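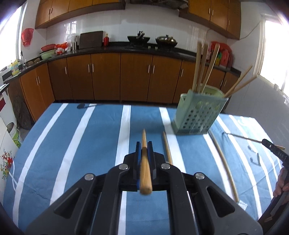
How often should you replace wooden chopsticks and spoons?

Whenever they turn rough, split or start to smell like last week's dinner. With decent care a good pair of everyday chopsticks lasts me a couple of years, and my spoons go a lot longer than that.

I cook with wood nearly every day, so I've had plenty of time to ruin things (the dishwasher got my first set, and I was so mad at myself!). Hot water and a long drying cycle raise the grain, and after that the tips feel fuzzy in your mouth. Now I wash everything by hand with a soft sponge, rinse, wipe it down and let it dry lying flat on a rack overnight. Never leave them soaking in the sink – ten minutes while you eat dessert is already too long.

Oil comes next. I use plain food-grade mineral oil on anything unfinished, rubbed in with an old T-shirt scrap, left until morning and wiped off. Lacquered chopsticks don't want oil at all, so skip those. I do the whole drawer in June and again in winter, and my beech spoons from Isaksson still look great.

If a tip has gone rough, wet it, let it dry completely, then sand lightly with 400 grit, always along the grain. Wipe off the dust and oil it. Two rounds of that will rescue most spoons. A crack is another story – food gets down in there and you can't scrub it out, so I retire cracked ones to the garden as plant labels.

For smells, rub with half a lemon and some coarse salt, rinse and dry. Curry stains I just live with.

One more thing about storage. Holders with no drain holes collect water at the bottom, and that's where the black spots start. Mine gets emptied and scrubbed whenever I clean the stove, and I stand the chopsticks in it with the eating ends up. If you already have black spots, try sanding first, and if they go deeper than the surface, toss the pair.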